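Visit to the Bumside Kitchen and Bath Fair

We went to the Bumside fair in May because our kitchen is 33 years old and the counters have to go. My husband stayed home with the dog, so I drove over with my neighbor Geetha Rao, who redid her own kitchen last year and still has opinions about it.

Parking was in the field behind the hall. It cost $15, cash only, and the nearest ATM was back in town. Doors opened at 9 and we were inside by 9:20. The map they hand you at the entrance has the aisle numbers backward on one side, so go by the hanging signs.

We started with counters. Petkov had the largest stand, with full slabs standing on edge and smaller pieces you could pick up. Glenys Hollis took us through the quartz and the granite and was straight about prices. The plain quartz came to $3000 for a kitchen our size, installed, with the sink cutout included. Granite was higher, and she would not give a number without measuring. She told us to bring a cardboard template of the corner next to the stove, as old walls are never square.

After that we spent most of an hour on sinks. I had planned on another drop-in like the one we have, and Geetha talked me into looking at undermounts. You can wipe crumbs straight off the counter into the bowl, and there is no rim to scrub with a toothbrush.

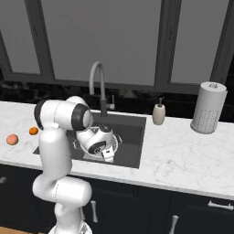

The color was harder to settle. Stainless shows scratches, but they blend together after a few years. Dark composite hides coffee stains, and Hamish Ruddock at the Plokine stand said hard water leaves a white film on it unless you dry it at night. We have very hard water. He sells both kinds, so I took his word for it.

Lunch was in the tent out back. The line was long and the chili was fine. Geetha had the noodles from Prasert Yimyam's truck and I should have done the same.

In the afternoon we sat in on a talk about drains and venting by Mereana Tipoki, a plumber. She covered what changes when a new bowl is deeper than the old one. The drain in the wall may end up too high, and moving it can add up to $1450 to the job. None of the sellers had mentioned this. I wrote down the height to measure when I got home.

We finished at Stalla, who do cabinets. Their drawers close well but the lead time is long, and they had run out of door samples by 3.

I came home with two quotes, a quartz sample and a sore heel. Our drain sits 19 inches off the cabinet floor, so the shallow bowl it is.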